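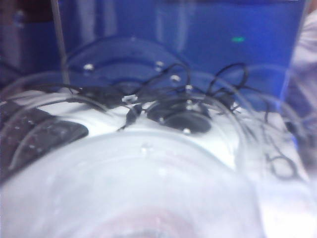

Jun 18, 2025

Read the Lokus brochure again over breakfast. "Ready for the home," on page one, in letters as tall as my thumb. I went in this morning wanting to believe it, a little, and came home and did my own dishes.

My test is dull. Clear the desk. Take away the cups, put the bottle where it belongs, push the keyboard back, do something about the cables. I can do it half asleep with the phone under my chin. Stirnora wants 3000 a year for the software alone, and the Taver sales page says 3431 hours of practice went into it. My nephew had no hours of practice at all and he cleared a table at age four. Badly, but he cleared it.

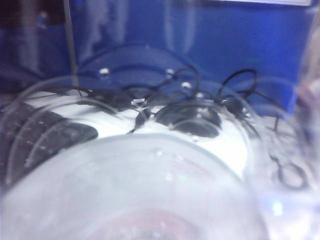

What bothers me is the clear plastic. Every kitchen has it and every demo I have ever been sent avoids it. They show a red block going into a blue bowl, sixteen takes probably, and then somebody writes "household chores" underneath. Give me a see-through cup with black wires behind it and then we can talk. And cables! I have not read one honest paragraph about cables. A cable has no shape, it has a mood.

The bottle I will grant them. Upright, ribbed, a nice bright label, a good size to hold. If all my housework were bottles I'd sign tomorrow.
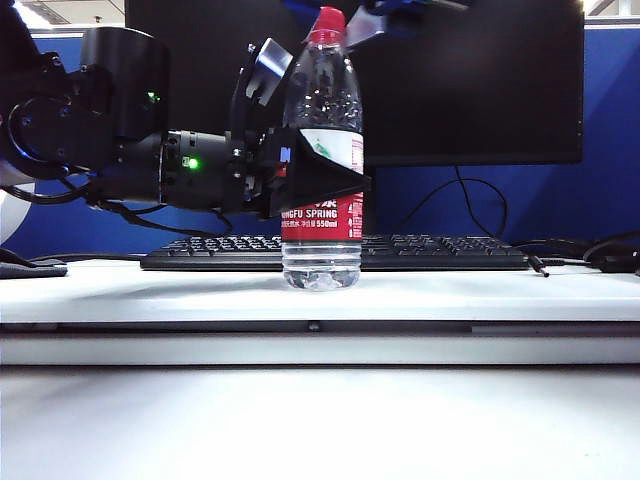

The arm with its gripper on the water bottle, keyboard behind.

Strand called after lunch to ask if I'd write something upbeat for the August issue. Said I'd think about it. I can do upbeat about bottles, maybe 3000 characters' worth. Need dish soap, and the sink is still draining slow.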